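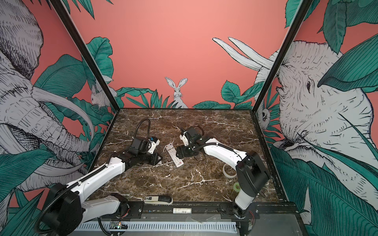
大理石纹桌面,深棕底,白色和浅色纹路。桌上有遥控器、透明胶带、绿色胶带和订书机。

Griltport 方桌使用评测

桌子是 Crichton 出的 Griltport 系列,方形,大理石台面配黑色金属框。我从去年 December(十二月)用到现在,写这篇的时候是2023年7月1日,新鲜劲早过了,优缺点都比较清楚。

先说台面。我选的是深棕色,同系列还有一款浅灰,店里两种都看过。浅灰的样板上纹路很淡,摆在亮处有点发白,深棕的白纹比较明显,远看也能看出是石头纹。每张的纹路走向不一样,下单时不能挑,介意的话最好去门店看现货。

深色台面的问题是显灰。早上擦过,下午侧着光看又有一层细灰,手印也明显。我一般用拧干的湿布擦一遍,再用干布收一下,不然会留水痕。咖啡洒过两次,都是当场擦掉的,没有留印子。隔夜的没试过,不敢试。说明书上写了不要用酸性清洁剂,柠檬水之类的也尽量别直接放。

然后是平时放小东西的感受。我这张桌子主要用来拆快递、贴标签、订单据,所以桌上总有胶带和订书机。透明胶带平放在这种花纹上不太好找,有几次就在手边还在翻抽屉,绿色那卷小的好认得多。白色遥控器放在深色台面上很显眼,这一点比我以前的白桌子强。

石面硬,订书机放下去声音比较大,晚上用要轻一点。订东西的时候台面不会晃,按下去很实。裁纸必须垫切割垫,刀尖直接划石面,刀片很快就钝。写字也建议垫几张纸,单张纸直接写,笔感偏硬,冬天手腕贴着还凉。

框架是黑色金属,前面有一道横梁,比台面低。横梁上可以临时搁点小罐子,不过圆的东西容易滚,我掉过几回,后来贴了一小条防滑垫。黑漆目前没有掉,靠近脚的地方蹭出一点亮痕,不凑近看不出来。坐着用的时候,膝盖偶尔会碰到横梁,个子高的人要先试坐。

安装花了将近33分钟,不算拆包装的时间。配的内六角扳手偏短,最后几颗螺丝不好使力,我换了自己的工具。台面很重,一定要2个人抬,一个人不要勉强。螺丝先全部带上,再逐个拧紧,不然最后一个孔对不上。调平脚垫拧起来有点涩,我家地面不平,来回调了好一阵。

配色方面,有朋友问墙面花的话能不能配深色桌子。我这边墙是珊瑚粉的丛林壁画,上面还有线描的动物,配深棕台面和黑框不觉得乱。要是桌面也选很花的颜色,我估计就有点多了。

送货由 Justow 负责,送到门口,上楼另外收费,下单页面写得不明显。四角有泡沫护着,到货没有磕碰。客服 Lucrezia Costa 回复比较快,我问脚垫能不能单买,当天就给了链接。

不满意的地方再列一下:显灰,石面冬天凉,横梁碰膝盖,扳手太短。满意的是稳,耐用,桌面小东西拿放方便。

适合固定放在一个地方、不常搬动的人。经常搬家的不建议,光是台面下楼就够折腾。只是想找张写字桌的话,木面的更舒服,也便宜些。我自己会继续用,下一步打算配一个带分格的收纳盒,把胶带都收进去。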